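**Re: Finishing oil on a butcher-block top – how many coats is daft?**

**skiltis_sheds wrote:**

Right, so I've put four coats of Danish oil on my new bench top and the strips still look thirsty at one end. The lad at Birham Timber told me to stop at three. My neighbour says keep going till it won't take any more. Who do I listen to? It's been in the garage since Thursday and the wife wants her parking space back.

**oldplane246 wrote:**

Stop at three, your timber yard is right. Anything after that sits on top and goes tacky, especially in a cold garage. I did seven on a worktop once and had to scrape the lot off with a card scraper. Took me a whole weekend and I've still got the sore thumb!

**Thenmozhi Nadar wrote:**

Going to disagree with oldplane here, sorry. It depends on the wood and how hard you wipe it back. I do five on oak and flood the end grain twice before I even start counting. The trick is wiping it properly dry after 20 minutes (old cotton T-shirts, the cheap blue paper leaves bits everywhere). If yours went tacky I'd bet it was left too long between wipes.

And lay your rags out flat outside afterwards, please. Don't bundle them up in the bin, they can catch fire by themselves.

**oldplane246 wrote:**

I did wipe it back! Mostly. But fair point about the rags, I should have said that first.

**dinh_khuc wrote:**

Định here. Has anyone asked what the bench is for? If you're gluing up on it every weekend, bare wood and a bit of wax is plenty – glue pops off wax lovely. I paid £192 for a beech top from Drasholm, oiled it beautifully, and within a month it was covered in saw marks and coffee rings anyway. Now it gets a wipe of oil every June and that's its lot.

**skiltis_sheds wrote:**

Mostly bike repairs and the odd bit of model making, so grease and superglue. It's beech as well, I think, or that's what the label said. The thirsty bit is right by the end grain, so maybe Thenmozhi has it. I'll give just that end one more go and leave the rest alone.

**Thenmozhi Nadar wrote:**

Sounds good, thin coat though! Pale strips like these are what I'd be trying to keep pale, so if you're going again after that, go for a clear hardwax oil. Danish yellows a fair bit over the years.

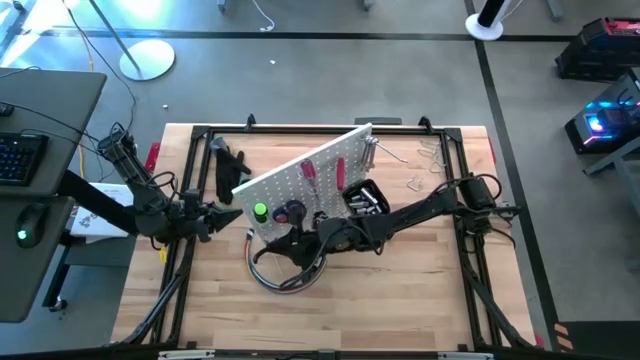 **Re: Moving a bench without wrecking your back**

**oldplane246 wrote:**

Two people and a set of cheap castors. Next!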